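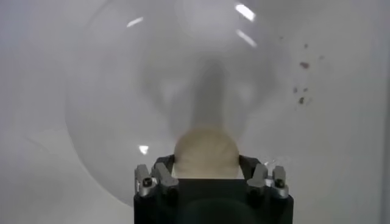 Cleaning and looking after clear plastic domes

Clear domes turn up all over the house: cake covers, cloches for seedlings, display covers for clocks and models, lids for cheese boards, the bubble on an outdoor light. Most of the ones sold now are plastic. They are light and they don't shatter as glass does, but they scratch easily, they pull dust out of the air and they show every fingermark as soon as a lamp is switched on.

Is it glass or plastic?

Tap it with a fingernail. Glass rings, plastic gives a dull click. Plastic also feels warmer to the hand and weighs a good deal less. If you can't tell, treat it as plastic. Nothing below will hurt glass.

What to use

A washing-up bowl big enough to turn the dome in
Lukewarm water
A few drops of ordinary washing-up liquid
Two clean microfibre cloths, one for washing and one for drying
An old bath towel
A soft, wide paintbrush, kept for dusting

What to keep away from it

Window spray with ammonia in it, methylated spirit, acetone, white spirit, cream cleaner, scouring pads and the green side of a sponge. Kitchen roll is also too rough. It is made from wood fibre and leaves a haze of fine lines which you won't notice until the sun comes round. Alcohol wipes can start tiny cracks along the rim, mostly on acrylic, and these can't be polished out.

Washing

Fold the towel and lay it in the bottom of the bowl or sink. Take off your rings and watch.

Dust first, dry, with the brush. Start at the top and work down. Grit dragged round under a wet cloth does more harm than months of use.

Pour water over the dome, outside and inside, and let it run off. Then wash with the cloth well loaded with soapy water. Go in straight lines from the crown to the rim and rinse the cloth often. Straight marks are harder to see than round ones on a curved surface, so if you do put a scratch in, it will bother you less.

Rinse twice. Soap left behind dries as a milky film. In a hard water area do the last rinse with water from a filter jug, or with cooled water from the condenser dryer if it has been strained and the dome isn't going anywhere near food.

Stand it rim down on the towel for 5 minutes, then dry it with the second cloth. Pat, don't rub. Water collects under the lip, so run a corner of the cloth round there last.

Dishwashers are no good for any of this. The heat can pull a thin dome out of round, and then it won't sit on its base.

Checking your work

Clear plastic is hard to judge face on. Put the dome in front of a plain pale wall and move your head from side to side, watching the reflections of the light slide over it. Smears show up as a break or a smudge in the bright streaks. Mark any you find with a scrap of low-tack tape on the other side, then go back to them.

Static

Rubbing a dry dome with a dry cloth charges it up and the dust comes straight back. Wipe with a barely damp cloth and leave it to air dry. The anti-static cleaner from Clindadano works well on display covers, but keep it off anything that covers food. Opening the windows straight after cleaning undoes the lot – leave them shut for 45 minutes.

Scratches

Fine hairlines will come out with a plastic polish. I use the Aigner paste, a blob the size of a pea on a damp cloth, in small overlapping circles with hardly any pressure. Buff, look, and do it again if needed. Three goes is usually enough. If your fingernail catches in the scratch it is too deep for paste, and sanding a curve by hand tends to leave a dull patch that looks worse.

Do the inside of a food cover with nothing but soap and water.

Sticky labels

Shops will put the price on the clearest part. Lay a cloth soaked in warm soapy water over the label for 30 minutes and roll it off with your thumb. Any gum left behind comes away with a dab of cooking oil, followed by another wash. Don't use a blade, even a plastic one.

Handling and storing

Lift with both hands, low down, with your palms flat against the sides. If there is a knob, use it for guiding the dome and not for taking its weight, as many knobs are only glued. Cotton gloves are worth having for a large display cover.

Store it rim down on something soft. Domes will nest if you put an old pillowcase between them, but no more than two deep. The Trelley storage bags with a drawstring are a decent fit for cake covers up to dinner plate size. Keep all of it off the top of the fridge and away from the hob, and out of bright windows if it will be there through the summer. A dome full of water can focus sunlight, so don't leave one upturned in the garden either.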